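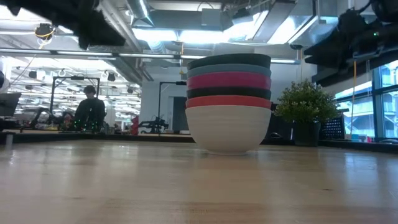

Six bowls, nested. My favorite benchmark, and cheap!

I get asked how to budget for a two-arm bench, so let me walk you through it the way I did with Lilian Nzioka, who runs purchasing at Semple.

Start with the task and leave the arm catalogs for later. Ours was stacking bowls, so I wrote down the reach, the weight of the heaviest bowl and how wide the fingers had to open. Then price the table. We set aside $830 for the frame, rails and clamps (I'd first put down half that, oops) and it went fast.

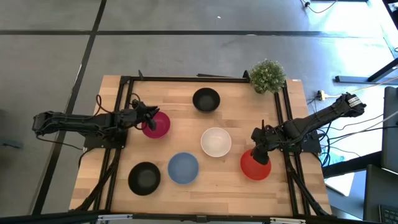 Cables come next, and please give them their own line! Measure every run from the arm base to the outlet, add 30 percent for slack, and order spare connectors while you're at it. Shafiq Rathnayake at Geleo quoted us 37 days on the arms, so everything slow gets ordered first.

Last line: fingers. They wear, they get bumped, and you'll want 2 spare sets on the shelf before the first run.
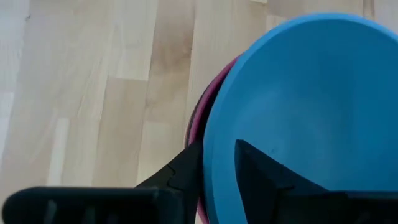

Fingers on either side of the rim, blue bowl over pink.

Send the whole sheet out for quotes on the same day, then compare shipping separately.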